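**qianru_t**

Hello all. My bao go wet on the bottom every time. I steam them 12 minutes, they look good, then I lift the lid, and after a short while the bottom is like glue. I use paper under each one. Recipe is from my aunt, so I don't want to change the dough. What do you do?

**Erdal Tatlı**

Too much water in the pot. Keep it well below the basket, and start it hot.

**azucena_b**

I don't agree with Erdal, I fill mine quite high and have no problem. For me it was the lid. A metal lid collects drops and they fall back on the buns. Put a tea towel round it, or buy bamboo.

**qianru_t**

It is a metal lid, from Stellness. The set cost me 24 and I would like to keep using it. I will try the towel. But my tops are fine, Azucena, only the bottom is bad?

**Erdal Tatlı**

So it is the water, as I wrote.

**hongmei_litudholm**

Sorry for the long answer. I moved to Litudholm in February and had to learn again with a different cooker, so I made many bad buns this year.

First, what kind of paper? Baking paper with no holes keeps the water under the bun. I make holes with a fork, or I use cabbage leaves. Second, don't leave them in the basket when the heat is off. My mother says to wait five minutes before opening, and I do this, but then they must go to a rack immediately. I think your problem is here, and not in the water level.

I changed to bamboo some years ago and I am happy with it — it needs more care, but the buns are drier.
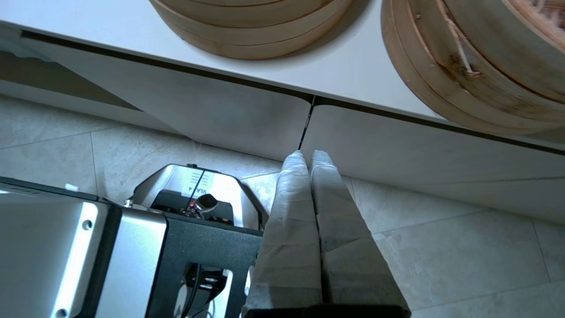 Also let the baskets dry fully before you put them away, standing on the side if you can. I closed mine in a cupboard too early once and after one week there was black mould in the corners. I had to throw away the lower one.

**azucena_b**

+1 for cabbage. But five minutes is too long, I open after two.

**qianru_t**

My paper has no holes! I will make some tonight and report.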